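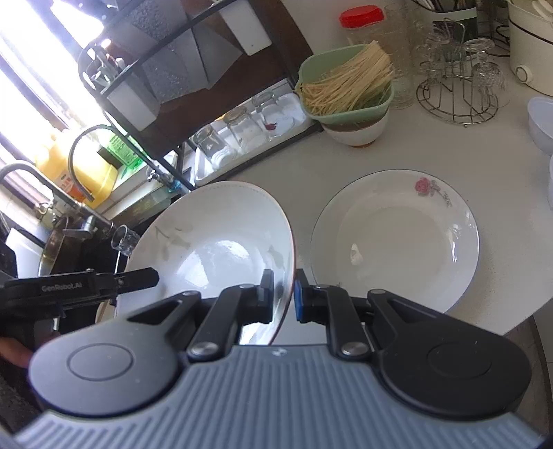
Right-hand gripper view, large white bowl and rose plate on the counter by the sink.

Ticket 1378
Project: Lepik (kitchen tasks, shown by hand)
Opened by: Deividas Kairys, Ziltanport site
Date opened: 21 September 2023
Status: closed

Problem
In the two-hand dish task, the recorded path of the right gripper jumps sideways by several centimeters. The left path of the same episode is smooth. The jump comes when the person brings both grippers to the large bowl. I have 12 episodes with this error in batch 319. The Druretti checker rejects all of them with the message "pose step too large, right".

What I tried first
I repeated the calibration of the right gripper with the printed board. The result was good and the error was the same. Then I exchanged the two grippers, left to right. The jump stayed with the right side, so I think the hardware is healthy.

Reply from Andach support
Thank you for the clear report. Please tell us what the right camera sees at the moment of the jump. Are there shiny objects or a strong light source? Does the other gripper come into view?

Reply from Deividas
Yes to all. The window is very bright in the upper left, and its light reflects in the bottom of the bowl. There are also clear jars or cups on the tray and clear stemmed glasses upside down on the wire stand. The left gripper comes in from the side, with its finger over part of the bowl. I did not think before that this is important – the fingers of the right gripper are always in view too, and they make no trouble.

Reply from Andach support
The fingers of its own gripper are covered by the mask, but the other gripper is not. When it moves close to the camera, the tracker can take its points as part of the room. Reflections make this worse, as fewer good points remain. Please do two things:
1. Turn on "mask second device" in the tracking settings (it is off by default in version 2).
2. Lower the fixed exposure one step and process one old episode again before you record new ones.

Reply from Deividas
I processed one old episode with the mask on. The jump became much smaller but it did not disappear. The exposure cannot be changed in an old recording, so for this part I made new ones. With the mask and the lower exposure together, the new episodes pass the checker. I also closed the blind halfway for them, so I cannot say which of the two changes in light helped more.

One question remains. Can the old episodes be saved, or must we show the task again?

Reply from Andach support
Please record them again. A small jump near the grasp is still harmful for training, even when the checker accepts it. We will ask the tracking team to turn the mask on by default, planned for December.

Reply from Deividas
Understood. The old episodes are marked as "do not use" and the ticket can be closed.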